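Giltdenデータ収集 よくあるご質問
最終更新 2020年11月14日

Gillthorpeの双腕作業プロジェクト「Giltden」に関心を寄せてくださり、ありがとうございます。このページには、操作をお手伝いくださる方、できあがったデータを使ってみたいという方、それから見学のあとに「あれはどういうことだったのでしょう」とお便りをくださった方からのご質問をまとめました。書いているのは収集チームのMawar Hidayatです。つい話が長くなる性分で、短くお答えすればいいところを脱線していることもありますが、お茶でも飲みながら、気になるところだけ拾い読みしていただければうれしいです。
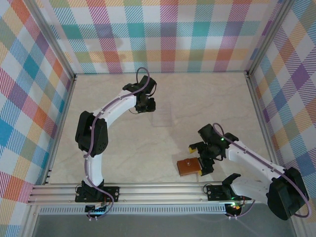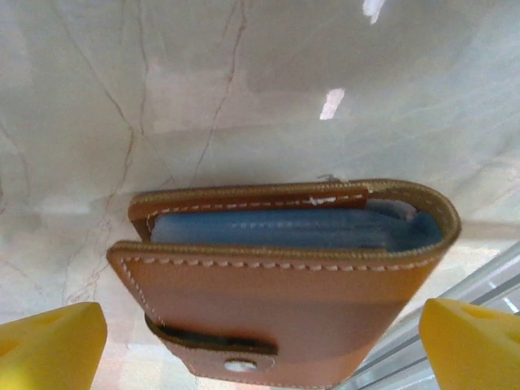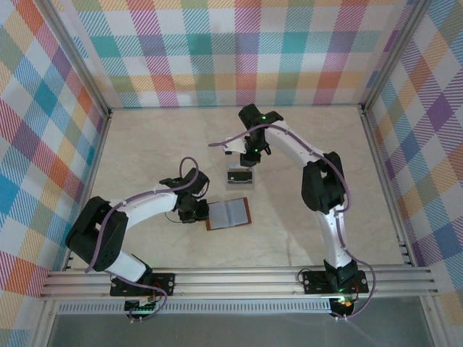
茶色い小物を使った収集の様子。2枚目は手首側のカメラ、1枚目と3枚目は固定カメラの映像です。

Giltdenについて

そもそも何を集めているのですか

人がロボットの腕を操作して、机の上の小物をつかんだり、置いたり、向きを変えたりする、その一部始終です。ひとつの動作の始まりから終わりまでを「お手本」と呼んでいて、お手本ひとつの中に、固定カメラと手首側のカメラの映像、それぞれの関節の角度、指の開き具合、そして何をしようとしているのかを書いた短い文が、時刻をそろえて入っています。

学習するモデルは、この束を山ほど見て、「こういう見え方のときには、次にこう動くものらしい」という対応を覚えていきます。料理を習うのに少し似ているかもしれません。レシピを読むだけではどうしても身につかない手つきというものがあって、台所で隣に立って見ているうちに、だんだん分かってくる。あの「隣に立って見る」部分を、できるだけていねいに記録しておくのが私たちの仕事です。

どうして腕が2本なのですか

財布を開ける、本のページを押さえる、箱のふたを取る、と家の中の動作を思い浮かべてみると、片手で済むものが案外少ないんですよね。片方で支えて、もう片方で動かす。その役割分担ごと覚えてほしいので、収集は2本の腕がそろった台で行っています。

とはいえ、すべてのお手本で両方の腕が忙しく働いているわけではありません。片方がじっと待っているだけのお手本もたくさんあります。最初のころ、操作してくださる方が気を遣って、待っているほうの腕まで少し動かしてくださることがありました。お気持ちはとてもありがたいのですが、そうするとモデルも意味のない動きを覚えてしまいます。待つ腕は堂々と待たせておいてください。待つのも立派なお手本です。

シミュレーションで作るのではだめなのでしょうか

だめということはまったくありませんし、Gillthorpeの中にもシミュレーションに取り組んでいる仲間がいて、お昼を一緒に食べながらよく議論になります。計算機の中なら夜通しでも動かせますし、腕をぶつけて冷や汗をかくこともありません。正直うらやましいです。

ただ、柔らかいもの、折れ曲がるもの、つやのあるものは、実物のほうがずっと表情豊かなんです。二つ折りの革が少しだけ開いて戻ってくる感じや、紙が指の端にくっついてくる感じを計算で出そうとすると、それだけで別のプロジェクトがひとつ立ち上がってしまいます。Giltdenは、そういう「計算しにくいけれど家にはいくらでもあるもの」を受け持つつもりで始めました。どちらか片方で足りると考えている者はチームにいませんので、シミュレーションをなさっている方も、どうぞ遠慮なくお声がけください。

操作をお手伝いくださる方へ

ロボットを触ったことがなくても参加できますか

はい、もちろんです！ むしろ大歓迎です。操作には、ロボットと同じ形をした小さな操作用の腕を使います。手元の腕を動かすと、台の上の腕が同じように動くという仕組みで、ボタンの組み合わせを覚えたり、コマンドを打ち込んだりする必要はありません。

最初は誰でも、自分の手とロボットの手の間にあるわずかなずれに戸惑います。自分ではもう届いたつもりなのに、向こうの指はまだ手前にいる、という感じですね。これは説明を百回読むより、しばらく遊んでいただくほうが早いので、練習の時間には記録を回しません。積み木をただ右から左に移すだけでもいいですし、わざと取り落としてみるのもおすすめです。落としたときにどんな音がするか一度知っておくと、不思議と肩の力が抜けます。

練習はどれくらい必要ですか

人によって本当に違います。最初の日からすいすい動かす方もいれば、何度か通ってから急にこつをつかむ方もいます。こちらで「何時間やったら合格」という線は引いていません。小物をつかんで、持ち上げて、置いて、指を離して腕を戻す、という流れを途中で止まらずに続けて5回できたら、本番に進みましょうとお誘いしています。

進むのが早いから良い操作者になる、というものでもないんです。ゆっくり上達した方のお手本が、あとで見返すととても素直で、学習にも使いやすかったということがよくあります。

一回の作業はどのくらいの長さですか

続けて操作するのは20分までとお願いしています。「まだできます」と言ってくださる方も多いのですが、映像を後からまとめて見ると、疲れは自分で気づくより先に動きに出ています。指を閉じるのが少し早くなる。置く前に迷う。戻るときに腕が大回りをする。ご本人は集中しているつもりなので、声をかけられるまで分からないんですね。

休憩のあいだは、操作席から離れて、できれば遠くを見てください。画面と台を交互に見続けるのは目にこたえます。お菓子は入口側の棚にあります。おせんべいは食べたあとに手を洗ってくださいね、粉が操作用の腕のすき間に入ると掃除がなかなか大変なので。

どんなふうに動かせばいいのですか

いちばんよくいただくご質問です。そして、いちばんお答えが長くなるところでもあります。

まず、速さはあまり気にしないでください。普段の半分くらいの気持ちで十分です。それよりも、動きに切れ目と理由があることを大事にしています。近づく、位置を合わせる、つかむ、持ち上げる。それぞれの間でほんの少しだけ落ち着く瞬間があると、後で映像と角度を見比べたときに、何をしたかったのかがよく伝わります。

次に、つかむ前に、手首側のカメラに物が見えているかどうかを気にかけてみてください。操作席の画面に小さく映っています。固定カメラからだと腕の陰に隠れてしまう場面でも、手首側からはよく見えている、ということがあり、その逆もあります。モデルは映像を手がかりに動くので、操作者が自分の目で台を直接のぞき込んで「見えているから大丈夫」とつかんだお手本は、モデルからすると手品のようなものになってしまいます。慣れてきたら、台を直接見る回数を少しずつ減らしていけるといいですね。

それから、物を押すのもためらわないでください。つかみにくい向きのときに、指先でちょっと押して向きを変える。そういう普段の暮らしで無意識にやっている工夫が入っていると、私たちは後ろでこっそり喜んでいます。

つかみ損ねたら、そのお手本は捨てるのですか

捨てません。どうかそのまま続けてください。つかみ損ねて、少し戻って、角度を変えてもう一度つかむ。この「立て直し」こそ、きれいに成功したお手本ばかりの中には入っていないもので、私たちはとても大切にしています。成功例だけで育てたモデルは、最初の一回を外したとたんに途方に暮れてしまうんです。前に一度、何もない場所で律儀に指を閉じて、空っぽのまま運んでいって、ていねいに置くしぐさまでしてくれたことがありました。かわいいのですが、困ります。

やり直しが何度も続いてしまったときや、小物が腕の届かないところへ行ってしまったときは、足元のペダルで終了してください。Vultikの画面に「未達」というしるしがついて保存されます。未達のお手本も別の棚に分けて取ってあり、うまくいったかどうかを見分けるモデルの勉強に使っています。「失敗してすみません」と謝ってくださる方が本当に多いのですが、謝っていただくことは何もないんですよ。

Vultikというのは何ですか

記録用のソフトウェアの名前です。カメラの映像と関節の角度を同じ時計で並べて、お手本ひとつごとに保存してくれます。もともとは別の仕事のために作った小さな道具だったのですが、あれもこれもと足しているうちに、ずいぶん大きくなりました。

操作中に見ていただくのは、画面の左上にある録画の丸いしるしと、右側の作業の文だけで大丈夫です。丸が赤なら記録中、灰色なら待機中です。黄色になったときは、どれかのカメラの映像が遅れているという合図なので、腕を安全な位置に戻して、近くの者を呼んでください。黄色のまま頑張って続けてくださった力作を、あとから泣く泣く外したことがあり、あれは双方にとってつらい出来事でした。

小物と台について

小物はどうやって選んでいるのですか

だいたいは、家の引き出しや机の上にあるようなものです。大きさは指の開く幅に収まること、重さは腕が無理なく持ち上がること、そして壊れても危なくないこと。この条件に合えば、あとはわりと自由に選んでいます。

むずかしいのは、似たもの同士をどのくらい入れるかです。茶色くて平たいものがひとつだけだと、モデルは「茶色くて平たい」というだけで安心してしまいます。財布も、手帳も、小さな箱も、上から見れば同じような長方形になることがありますよね。縁の高さや、開き方や、つやの出方が違うものをあえて混ぜておくと、色だけを頼りにするずるい覚え方がしにくくなります。

置き場所は毎回同じですか

毎回変えています。Vultikがお手本の始まる前に、置く場所と向きの目安を画面に出しますので、それに合わせて手で置いてください。ぴったり合わせる必要はなくて、手を離したときに少しずれたら、ずれたままにしておくのがいちばんです。

人に自由に置いてもらうと、どうしても台の真ん中寄りの、つかみやすい向きに集まってきます。親切心なんでしょうね、私もやります。そこで同じ配置で続けて記録するのは2回まで、そのあとは必ず置き直す、という決まりにしました。端のほうや、腕から遠い側に置かれたお手本は操作もしづらいのですが、そこをがんばってくださると、学習の結果にはっきり表れます。

光の反射や影はなくさなくていいのですか

なくさなくて大丈夫です。床面に照明が映り込んだり、腕の影が小物にかかったりするのは、どの家でも起こることですから。ブラインドを動かしたり、照明を調整したりはせず、その日その部屋のままで記録しています。

気をつけているのは、ひとつのお手本の途中で明るさが急に変わることです。お手本の最中に照明のスイッチを触らない、ということだけお願いします。もし途中で変わってしまっても慌てなくてよくて、メモ欄に「途中で明るさが変わった」と書いておいていただければ、後の確認のときに見ます。

カメラは拭いてもいいですか

お気持ちは大変うれしいのですが、レンズにはどうか触らないでください。固定カメラも手首側のカメラも、位置がわずかに動いただけで測り直しになります。指紋や汚れに気づいたときは、近くの者に声をかけてくだされば、こちらで拭いて、必要なら測り直しまで済ませます。

腕のケーブルも同じで、たるみ具合を見て「もう少し短く束ねたほうがきれいなのに」と思われるかもしれませんが、あの余りがないと手首を大きく回したときに引っ張られてしまうんです。

自分の持ち物を使ってもらえますか

ときどきお申し出をいただきます。ありがとうございます。お預かりできる場合もありますが、指先に何度も挟まれますので、傷がついても惜しくないものに限らせてください。名前や番号の読めるもの、写真の入ったもの、カード類が入ったままのものはお断りしています。映像はデータと一緒に外へ出ていくものなので、ここだけは少し口うるさくさせてください。

記録のあとのこと

集めたお手本は誰が確認していますか

まずVultikが機械的に、映像の抜けや時刻のずれがないかを調べます。そのあと、チームの者が全部に目を通します。本当に全部です。早送りはしますけれど。

確認は65本をひとまとまりにして進めています。この数に深い意味があったわけではなくて、始めたころに一人が午前中に見終えられた本数がたまたまそれで、そのまま単位として定着してしまいました。ひとまとまりの中で作業の文と動きが食い違っているものがあれば、文のほうを直します。たとえば「右に置く」と書いてあるのに左に置いている、というようなお手本は、動きとしては何も悪くありませんので、文さえ直せば立派に使えます。

作業の文はどう書けばいいですか

普段、ご家族に頼みごとをするときの言い方で書いてください。「茶色いのを真ん中に置いて」くらいの感じが、ちょうどいいです。かしこまった文や、関節や座標の出てくる文はいりません。

言い回しがばらばらになることを心配される方がいらっしゃいますが、ばらばらなほうがありがたいんです。同じ動作でも「どかして」「よけて」「ずらして」と、人によって出てくる言葉が違いますし、方言もそのままでかまいません。ただ、「あれをそうして」だけだと、さすがに私たちにも分かりませんので、物がなんなのかは書いていただけると助かります。英語版は後から別の者が付けますから、訳のことは考えなくて大丈夫です。

モデルはもう自分で動けるのですか

動けるときと、動けないときがあります。見慣れた小物を見慣れたあたりに置いて、つかんで移すという作業であれば、人の助けなしに最後まで進むこともあります。両方の腕が手渡しをするような作業になると、まだ見ているほうがはらはらします。渡す側が早く離しすぎるか、受け取る側がいつまでも待っているか、そのどちらかになりがちで、お互いに遠慮し合っているように見えるんですよね。

手渡しのお手本を増やす計画を、次の1月から始めるつもりで準備しています。手渡しの得意な方、いらっしゃいましたらぜひ。

Wattimenaの台で集めたデータと混ぜて使えますか

Wattimenaは私たちのもうひとつの作業室で、同じ形の腕を使っていますが、カメラの高さと床面の色が違います。混ぜて使っていただけますし、私たちも混ぜて学習させています。お手本ごとに、どちらの部屋で記録したかの欄がありますので、片方だけを取り出すこともできます。

ひとつだけご注意いただきたいのは、Wattimenaの初期のお手本では、指の開き具合の数値が逆向きに入っていることです。開いているときに小さく、閉じているときに大きくなっています。読み込みの道具のほうで自動的に直すようにしましたが、生のファイルを直接読まれる方は、付属の覚え書きに一度目を通してください。これで丸一日悩まれた方がいて、本当に申し訳ないことをしました。

データを使いたい方へ

公開はされていますか

研究と教育の目的でお使いになる方には、申し込みをいただいたうえでお渡ししています。申込書には、お名前とご所属と、どんなことに使ってみたいかを数行書いていただくだけです。立派な研究計画でなくてもかまいません。「まだ決めていないけれど、まず眺めてみたい」と書いてくださった学生さんにも、喜んでお送りしました。

全部を受け取ると大きすぎるのですが

小さな見本のまとまりを用意してあります。手元のパソコンでも開ける大きさですので、まずはそちらで中身の並び方をつかんでから、必要な分を選んでいただくのがよいと思います。映像なしで、関節の角度と作業の文だけの版もあります。回線の細い場所から申し込まれる方には、こちらをおすすめしています。

おかしなお手本を見つけました

ぜひ教えてください！ お手本の番号と、どのあたりがおかしいかを一言添えて送っていただければ、こちらで見直します。直したものは次の版に入れ、変更の一覧に載せます。お名前を載せてもよいという方は、その旨も書き添えてくださいね。ご報告の中には、おかしいのではなく、操作した方が個性的だったというだけの場合もあって、それはそれで読んでいて楽しいです。

見学はできますか

操作の予定が入っている時間帯でしたら、見ていただけます。台のそばには腕の動く範囲を示す線が引いてありますので、腕に電源が入っているあいだは線の外側からご覧ください。写真はご自由にどうぞ。操作席に座っている方を写すときだけ、ご本人に一声かけてください。

お子さん連れの方には、記録の合間に練習用の積み木を触っていただくこともできます。空いている時間を調べますので、お申し込みの際に人数とお子さんの年齢をお知らせください。

ここに載っていないことを聞きたいときは

申し込みの窓口と同じところにお送りください。Mawar Hidayat宛てと書いてくださると、私のところに届きます。確認作業が立て込んでいるとお返事が遅れることがありますが、必ず読んでいます。同じご質問を何度かいただいたものは、このページに書き足していきます。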